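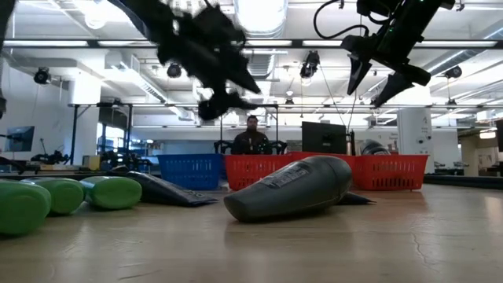
The Basket Theory of Domestic Order

By Nerys Gwilliam

There is a drawer in my kitchen that holds two dead torches, a tape measure and the key to a house I moved out of in my twenties. I mention it so you understand who is writing. When my editor asked for a piece on sorting out the household odds and ends, she was either showing great faith or making a point.

I went to see Solange Paiva, who runs the Plundby storage workshops out of a former shoe shop and has the calm of a woman who knows where her tape measure is. Her whole method rests on the plastic mesh basket, the sort that costs less than a coffee and comes in colours no one would choose for a wall. Blue and red are her favourites.

"Beige baskets are for people who want to photograph their cupboards," she told me. "I want to find things in mine."

The colour is the filing system. Blue takes whatever cleans. Red takes whatever gets used up, and a second, wider red takes whatever refuses to fit in the first. Labels are permitted but she thinks they make people argue. The holes in the sides matter more than you'd expect, as you can see the bottom of the pile before you've bought your fourth packet of sponges.

You begin by tipping everything onto a table. A plain wooden one is best, and it should already be a bit scuffed so that you don't fuss over it. Mine has a crack I have been meaning to fill since September. Lay the bottles on their sides so they stop pretending to be tidy. Line the baskets up at the back. Then stand there for a while feeling judged by your own possessions.

The trouble, always, is the handheld vacuum. It is too fat for the narrow basket, too useful for the top shelf, and it has attachments. Every household owns flat, pointy bits of grey plastic that might belong to the vacuum, or might have come with a blind. Paiva's rule is that a part lives with its machine or goes out the door. My own practice has been to store the vacuum in the laundry and its crevice tool in another postcode.

Boyang Xue, a retired bookkeeper who has taken the workshop twice, once went through his whole flat and wrote down what he found. He got to 445 items before he reached the bathroom and had a lie-down. Eleven of them were bottles of the same dish liquid. He now keeps seven baskets and speaks of them the way other men speak of boats.

I came home and did the kitchen in nearly 7 hours, two of which were lunch. The vacuum went in the wide red basket, nose first, with its bits tucked underneath. The cleaning bottles filled the blue one. My neighbour Meifang Zou came by to borrow a torch and admired the result, and I told her I'd find her one that worked.

It would be in the drawer, I said. I haven't done the drawer.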